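Joncombe Peel-and-Stick Wall Covering and Worktop Film
Sold by the roll. Cut lengths on request.

We stock two self-adhesive lines from Joncombe, one for walls and one for flat surfaces. Both are cheap. Both are oversold on the maker's own leaflet, so please read this page before you order, and read the returns note at the bottom as well.

What the leaflet says: "Transforms any room in an afternoon." It might, if the room is small, the walls are flat and you have somebody to hold the other end. A bare plastered wall with a hundred years of bumps in it will still have them afterwards, in pink.

Patterns and colours

The wall covering comes in plain chalk, plain sage, a narrow stripe and various animal prints. The animal prints outsell everything else we carry in this line. I was against stocking them and have been overruled by the till. Screens make pinks look stronger or weaker depending on the screen, so order a sample if the shade matters to you. The sample is the same material as the roll, cut from the end of one.
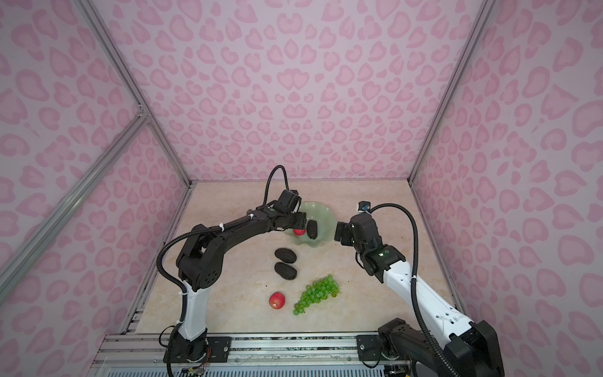

Pale pink walls with darker leopard-style spots, beige marble-patterned top.

Pattern matching is the part people skip. A spotted print is more forgiving than a stripe, but a bad join still shows at eye level. Start in the least visible corner and work out from there. Allow extra length on every drop for lining up the repeat. The leaflet suggests you can get by without any extra, and I can't see how.

Corners

Don't try to take a full width round an inside corner. Corners are hardly ever square, the sheet pulls away and you end up with a hollow that collects dust. Cut it just past the corner, press that narrow strip down, then start the next sheet over it. If you would sooner hide the join altogether, a slim metal trim does the job and doesn't look bad. We don't sell trim. Any decent ironmonger does.

Will it come off again?

The leaflet says "fully removable". From gloss paint, glass or melamine, mostly yes, if you pull slowly and keep it low to the wall. From matt emulsion, expect to lose paint. From old wallpaper, expect to lose the wallpaper. Tenants should try a patch behind a door and leave it a good while, as the glue grips harder with age. We tested it against the Talitz wall covering, which costs more and makes the same promise, and saw little to choose between them on matt paint.

Worktop film

The marble patterns are the ones to look at. The white marble with black veins fools no one. The beige with faint veining is quieter and I would have it in my own house, though on a side table or a dressing table and not beside a cooker. "Heatproof" appears on the packet. Use a trivet. "Scratchproof" appears as well. Use a chopping board.

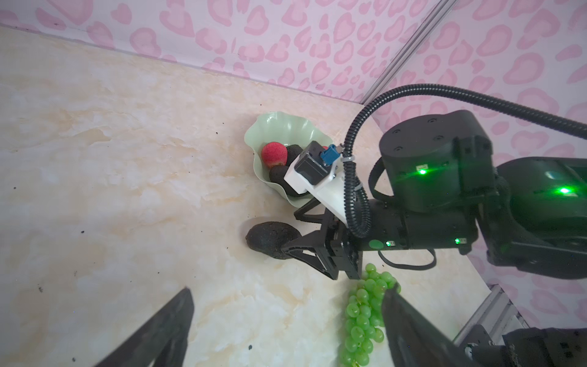
Beige and white marble pattern with a mint-green, wavy-edged plate.

Bubbles are the usual complaint. Peel back a little of the backing at a time and follow it with a soft cloth. A pin and a warm hairdryer will deal with the small ones. The large ones mean you went too fast.

Cleaning

Damp cloth, washing-up liquid. No cream cleaner, no bleach, and keep steam away from the edges.

What a customer told us

Ferhat Kocabaş bought two rolls of the spotted print for an alcove and wrote back in May: "Looks better than I feared. The second sheet went on crooked and I left it." We asked if we could print that and he said yes.

Delivery and returns

Rolls go out in a cardboard tube. Unopened rolls can come back. Opened ones can't, unless the print is faulty, in which case send us a photo before you cut anything. Samples are not returnable. Orders placed on a Saturday are packed on the next working day.

See also: Flonska seam roller, Oyelaran snap-off knife and spare blades.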